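25/12/2022

Hoy se ha leído en el culto el aviso de la muerte de la pastora Henrike Brandes. Lo supimos anoche, después de la cena, por un mensaje de la congregación de Uststead. No daba la causa y no la pregunté. En el banco de delante lloraban dos señoras que la trataron mucho más que yo.

La conocí cuando llegó a Villalobos para hacerse cargo de la capilla. Estuvo aquí 11 años. Luego la trasladaron a Uststead y vino menos, pero seguía escribiendo por Navidad. Este año la carta no había llegado y yo lo había achacado al correo.

He vuelto a casa a mediodía. He comido sopa de ayer y me he puesto con la nota para la hoja parroquial, que tengo que entregar antes de que acabe la semana.
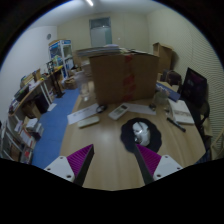 No sé cuánto contar. Su familia ha pedido discreción y me parece bien. Quiero poner lo que hizo aquí: el comedor de invierno, las visitas al hospital de Hilero, las clases de lectura en el salón pequeño. También que consiguió que se arreglara el tejado. Pedimos 1000 euros prestados a la congregación de Vullness y ella misma fue a devolverlos, en autobús, con el recibo ya escrito.

Lo de la fecha de la capilla me ha llevado más tiempo del que pensaba. En la piedra de la entrada pone 1808, pero Henrike sostenía que el edificio era más antiguo y que la piedra venía de otra casa. Lo dijo en un sermón y hubo quien se molestó. En la nota no voy a entrar en eso. Pondré «la capilla» y ya está.

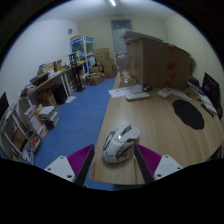

Sus sermones eran cortos. Llevaba tres hojas escritas a mano y casi nunca leía la última. Cuando se marchó me dejó una carpeta con bastantes de ellos y le prometí pasarlos a limpio. Llevo pasados unos pocos. Me cansa la vista y acabo dejándolo para otro día, y luego el ratón blanco se queda en la mesa de madera clara y yo me voy a la cocina. Hoy he abierto la carpeta y he copiado el de Adviento, el de la mujer que espera en el andén. Tiene frases tachadas que se entienden mejor que las que dejó. He respetado las tachaduras – las he quitado, quiero decir, como ella quería.

Por la tarde ha llamado mi hermana. Dice que el funeral será en enero, en Uststead, cuando pueda viajar el hijo. Iremos en su coche si no hay hielo. Le he pedido que pregunte si hacen falta flores o si prefieren un donativo para el comedor. Henrike habría preferido el donativo, pero eso lo decide la familia.

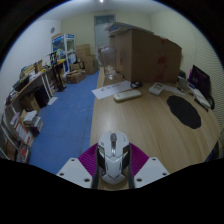
El ratón blanco, visto desde atrás.

La nota va por la mitad. He quitado un párrafo sobre su carácter, que sonaba a discurso, y he dejado lo del autobús. Me falta preguntar el año exacto en que se ordenó. Mañana llamo a Hilero, que allí guardan los libros. También tengo que devolver la llave del salón pequeño, que sigue en mi abrigo.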